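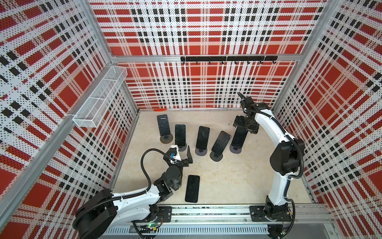 Hook bar on the back rail, no hooks in use

Ticket: Savgate lake monitoring, Utham inlet buoy
Opened: August 22, 2019
Status: Closed, follow-up in March

Problem: Dissolved oxygen from the Utham inlet buoy reads zero overnight and comes back after sunrise. Conductivity jumped from 289 to 490 over the same nights. The other two buoys on the lake look normal.

Log
Checked the battery log first. Voltage holds all night, so not a power fault.

Pulled the raw file. The zeros are real readings, not gaps. Dashboard is passing them through correctly.

Asked Khalaf field office for a hand sample at the inlet before dawn. Their meter also showed very low oxygen, but not zero. Heavy foam near the outfall and a sewage smell.

Cleaned the probe. Thick green film on the membrane, wiper arm stuck. Replaced the membrane, freed the wiper and recalibrated on shore.

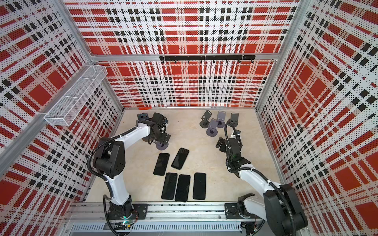

Two arms on the front rail, phones and stands on the floor

Night after cleaning: oxygen low but above zero, matches the hand meter. Conductivity still high - that part was never a sensor fault.

Passed the conductivity data to Grurnow, who run the pumping station upstream. They confirmed a bypass valve was left open and over 3,000 gallons a night was reaching the inlet untreated. Valve now shut.

Open item: wiper motor is slow on cold starts. Replace at the March service.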